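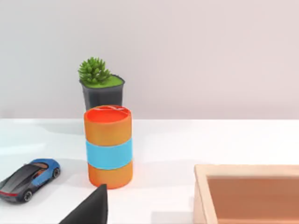
I moved my desk against the window in January and now I can't decide what to do about the plants. Two of them used to live on the floor and get watered whenever I remembered. Since the move I have a small potted one up on the white tabletop with a tall orange container standing right in front of it, the one with the blue band, and I'm starting to think the container is blocking the light. The leaves on that side are going pale. The top of the desk is glossy, so I assumed enough light would bounce around, but maybe not. Do I need to clear the space, or is it more likely I'm watering wrong? The window faces east and gets sun until late morning.
Posted by Clallell

Pale leaves on one side can be light, but check the soil first. Push a finger in to the second knuckle. If it's still damp, wait. I killed a fern by watering it every 2 days on a schedule. Once you've ruled that out, slide the container to the side of the plant away from the window and give the pot a quarter turn each week. Expect to wait a month before you can tell anything. The pale leaves may not green up again, so judge by the new ones. I wouldn't count on a shiny desk for light -- move the plant closer to the glass if you can.
Posted by Sokus

Just get a grow light. Mine clips on the shelf and the plants love it.
Posted by Isah

A grow light is fine but an east window should be plenty for most houseplants. What kind is it? Some want a lot less sun than others, and pale patches can also be scorch if it went straight from the floor to a bright sill. Also look under the leaves for mites. They show up in winter when the heat is on and the air is dry. If you find any, rinse the leaves in the sink and keep that pot away from the other one for a couple of weeks.
Posted by Ateo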